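Arm protective-stops next to toilet, then fingers open on reset and drop whatever it's got. Anyone seen this?

Community Help > Cleaning and service robots > Faults and safety

posted by mopbucket_ops
October
Tags: protective stop, gripper, reset, glass, shiny walls

Hi all. Bit of a rushed one, need to give an answer to the building people by end of shift.

We run a mobile arm doing bathroom cleans at Geslow (serviced flats, all the same layout more or less). Two finger gripper on the wrist, wrist camera, Altico controller in the base, jobs written in Sorkiren. Did the first lot of rooms without much bother. Cycle counter says 2,113 at time of writing and I'd say the first couple of months were fine, then this started.

What happens. Robot drives in, parks, picks the toilet brush or the cloth pad off its own tray, reaches in past the shower glass towards the wall behind the toilet. Somewhere on the way it protective-stops. Screen says "unexpected obstacle in path". There is no obstacle. I've stood in the doorway and watched it, nothing there, nothing has moved. Sometimes it's a good hand's width off the wall, sometimes nearer.

That I could live with. The bit that worries me is what comes next. Attendant presses reset on the pendant and the fingers go fully open. Straight away, no prompt, no countdown. Whatever it was holding goes on the floor or in the pan. Last week it was a bottle of descaler, cap was on thank god. If somebody had been leaning in to take the thing off it they'd have had it on their hand or foot. One attendant now won't go near it after a stop and I don't blame them tbh.

Then, 3 times now, after the fingers open it has carried on with the wipe as though it was still holding the pad. So bare fingertips heading for a polished wall, and next to a glass shower enclosure. Twice I hit the e-stop before it got anywhere. The third time it stopped by itself.
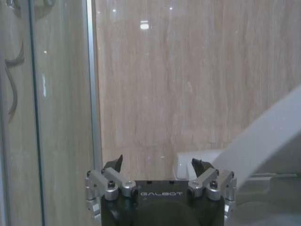

Things I've tried already, so nobody needs to suggest them – cleaned the camera window, restarted the controller, re-taught the park position, rolled the job back to the version from the summer. Rollback made no differnce at all. Speed is at 75 percent of full in the bathroom, was told on install not to go over that.

It doesn't do it in the kitchens. Same arm, same pads, same job structure. Kitchen walls are matt paint. Bathrooms are all that streaky polished stone stuff plus glass plus spotlights, so I do wonder. But why would a shiny wall make the fingers open??

Questions I suppose are:
Is the false stop and the fingers opening one fault or two?
Is there a setting for what the gripper does on reset? I can't find it. The Sorkiren manual has a page called "Recovery" and it's half a page long.
Should I be running it at all until this is sorted? Manager says yes, I'm leaning no.

Log from the last one if it's any use, typed off the pendant so excuse spelling:

PSTOP obstacle, path seg wipe_rear
operator ack
recover: home_tool
tool state = ready
resume

mopbucket_ops

3 answers

greywater_tech
Marked as accepted by mopbucket_ops

Two faults. Stop using it in the bathrooms until you've sorted the second one. I'll do that first, it's the one that hurts people.

Look at your log. "recover: home_tool". Homing the tool on a lot of grippers means drive the fingers to the fully open end so the controller knows where they are. Perfectly fine on power-up with nothing in the hand. Bad idea after a stop mid-job. Somebody has put home_tool in the recovery routine, or it's in there by default and nobody took it out. Then the next line, "tool state = ready", and ready just means homed. It does not mean holding. So the job reads ready, thinks great, resumes the wipe with nothing in the fingers. That's your bare fingertips going at the wall.

Rolling the job back won't touch it, recovery isn't stored with the job. It sits on the controller. On our Altico it's under Cell, then Events, then After Stop. You need the integrator login to see it, which is probably why you can't find it. Did you have a controller update around when this started? Ours put After Stop back to defaults when it was updated and we only noticed by accident.

What we changed it to:

After a protective stop: hold grip, do not home.
After operator ack: arm stays put, pendant asks "is the tool held, yes or no".
No: arm backs out slowly along the way it came in, parks outside the room, then and only then opens.
Yes: checks finger gap against what it was at pick-up. If it doesn't match, treat as No.
Never resume wipe from the middle. Start the segment again from the park position.

Holding grip has a downside, if someone's finger is the thing it's holding. So you need a separate release on the pendant, hold-to-run, with the person pressing it able to see the gripper. Get your integrator to do that bit and get it written down. Don't let anyone do it from the corridor.

Also the e-stop. Check what the fingers do on that as well. Depends on the gripper whether they hold or go slack when power drops, and don't go on what I say, look it up for yours and then test it with something soft over a bucket. NOT descaler.

Now the false stops. Yes I think you're right about the wall. Polished stone, glass and bright lights is a rotten mix for a depth camera. It sees the reflection of a light and puts a point somewhere in the air in front of or behind the wall. Or it looks through the shower glass and gets a bit of the far side and a bit of the glass mixed up. Get enough of those points together and the planner calls it an obstacle. Kitchens being fine fits that.

Easy test. Same room, ceiling lights off, a big sheet of matt paper taped over the wall where it stops. Pads only, nobody inside the door, hand on the e-stop. If it goes straight through ten times, that's your answer. Then lights on with the paper. Then lights on, no paper.

If it is that, don't just turn the obstacle sensitivity down. I know it's tempting. A false stop is annoying but it is at least a stop. Better to put the wall and the glass in as fixed surfaces in the room map, with a margin, and keep the live check for everything that isn't a fixed surface. Takes an afternoon if the flats really are all the same. Watch out for toilet lids though – up or down changes the shape of the room a lot and ours was mapped lid down only. Cost us 2 days finding that.

On the manager. Fault you can repeat, gripper drops chemicals on reset, arm moves when it shouldn't. Write those three things in an email and ask them to reply saying carry on. They won't.

bawa_user_north

We had bathroom stops on a Bawa unit, diffrent make but same idea. Put a bit of matt film on the inside of the shower glass and it stopped. Might be worth a go, cheap enough. Never had the fingers thing.

Is it under warranty still? I'd just ring them.

 Comment from greywater_tech
 Film is fine as a test. Wouldn't rely on it in a let flat, guests pick it off.

 Comment from bawa_user_north
 ours are staff toilets so didnt come up

mopbucket_ops
original poster

Answering my own as it won't fit in a comment box.

Got the integrator on the phone and he looked while I was on. After Stop was set to home tool, ack, resume. All defaults. And yes, controller was updated at the end of the summer, remotely, nobody here was told. So thank you greywater_tech, spot on.

Now set to hold grip and ask. Tried it in an empty flat with a dry sponge, forced a stop by putting a cardboard box in the way. Fingers stayed shut, pendant asked, said no, it backed out and parked and opened outside. Did it again and pulled the sponge out by hand before answering yes. It noticed the gap was wrong and backed out anyway. Very happy with that.

E-stop – still waiting for an answer in writing on what the fingers do. Bathrooms are off the schedule until I get it. Kitchens are carrying on but with no bottles, pads only.

Paper test done this afternoon. Lights off with paper, no stops. Lights on with paper, no stops. Lights on no paper, stopped on the second go. So it's the wall, or the lights in the wall, whichever way you want to put it. Mapping the fixed surfaces is next, lid up and lid down.

One thing for anyone who finds this later. Ask whoever looks after your controller if updates reset the event settings, and get a printout of them before. We had nothing to compare to. I've now got photos of every settings page on my phone, will get them on the shared drive when I have a minute.

 Comment from greywater_tech
 Good stuff. Check the release button is hold-to-run and not a toggle, ours came as a toggle.

 Comment from mopbucket_ops
 it's a toggle. ringing them back now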